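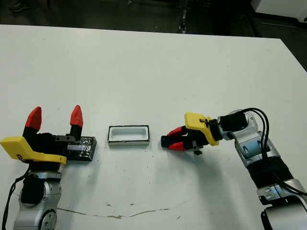
I have come round, rather slowly, to the view that every table deserves one small tray. I used to think them fussy things, the sort of object you buy on holiday in July and then dust for 11 years. But a table without one gathers keys, coins and old receipts until there's no room left for supper, and ours in Pirkport certainly did!

A shallow one is best, and plain white suits me very well – anything deeper and you start hiding letters in it. I'd put it near the middle, too, where everybody can reach, and let the rest of the table stay as bare as family life allows (in our house, that means until teatime).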